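Foro institucional de aprendizaje robótico
Recogida de demostraciones > Protocolos y criterios
Tema: Criterio de aceptación de episodios con agarre parcialmente oculto
Estado: abierto

coordinacion_pladau
2025-01-17
Se somete a consulta de los grupos participantes la revisión del apartado de aceptación de episodios del protocolo Pladau. El conjunto cuenta en este momento con 2,069 episodios validados de manipulación doméstica, frente a un objetivo de 3,000 para la entrega de agosto. En la última revisión se han devuelto 16 episodios por un mismo motivo: la cámara de muñeca no muestra el punto de contacto entre los dedos y el objeto durante el agarre. Se ruega a los grupos que indiquen si consideran procedente mantener la devolución automática.

medberg_datos
En nombre del grupo de Medberg, manifestamos nuestra disconformidad con la devolución automática. Los objetos de gran superficie, como bandejas, tapas y fuentes, tapan de manera inevitable el extremo de los dedos cuando se sujetan por el borde. Si se excluyen esos episodios, el conjunto quedará compuesto en su mayor parte por vasos, cajas y paquetes pequeños, y el modelo carecerá de ejemplos precisamente en los casos que más le cuestan.
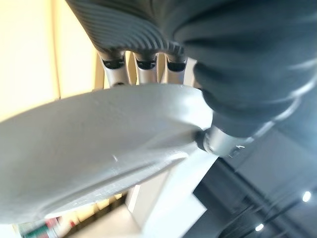
Solicitamos, por tanto, que el criterio se formule sobre el episodio completo. Cuando la aproximación y la suelta se aprecian con claridad y el registro de fuerza es continuo, entendemos que la ocultación intermedia constituye información válida para el entrenamiento.

revision_tecnica
No podemos compartir plenamente esa postura. El registro de fuerza no está disponible en todos los equipos; en los que emplean el controlador Rusu de primera versión se guarda únicamente la apertura de la mano. En tales casos, el anotador no dispone de medio alguno para distinguir un agarre firme de uno que resbala, y la etiqueta de éxito se asigna por suposición.
De los 16 episodios devueltos, 11 proceden de equipos sin registro de fuerza. Los restantes podrían readmitirse, a nuestro juicio, previa comprobación.

anotacion_turno2
Una observación desde el equipo de anotación. La dificultad no se limita a los dedos. Con la muñeca muy inclinada se pierde además la referencia del plano de apoyo, y las superficies oscuras y pulidas devuelven reflejos de las luminarias que el detector de objetos marca como elementos independientes. Hemos tenido que eliminar esas marcas a mano. Convendría que el protocolo contemplara una etiqueta específica de reflejo.

medberg_datos
Apoyamos la etiqueta de reflejo. En cuanto a los equipos sin registro de fuerza, aceptaríamos que se exigiera en ellos la vista de la cámara fija, siempre que esta exigencia no se aplique con carácter retroactivo.

revision_tecnica
La no retroactividad nos parece inadecuada. Un episodio con etiqueta dudosa perjudica lo mismo con independencia de la fecha en que se grabó. Proponemos, como alternativa, conservarlos en una partición separada, excluida de la evaluación.

usuario_rustar_lab
Consulta sobre el mismo asunto: en Rustar se permite repetir la toma hasta tres veces antes de registrar el episodio como fallido. ¿Deben remitirse también los intentos descartados? El protocolo vigente no lo precisa.

coordinacion_pladau
Deben remitirse todos los intentos, con indicación de su orden. Los fallidos no computan para el objetivo de la entrega, pero se conservan.
Respecto de la cuestión principal, se incorporan al borrador la etiqueta de reflejo y la partición separada propuesta por revisión técnica. La devolución automática queda en suspenso para los equipos con registro de fuerza continuo. El punto relativo a la retroactividad permanece abierto.

medberg_datos
Tomamos nota. Mantenemos la reserva sobre la retroactividad y remitiremos nuestra redacción alternativa por el canal habitual.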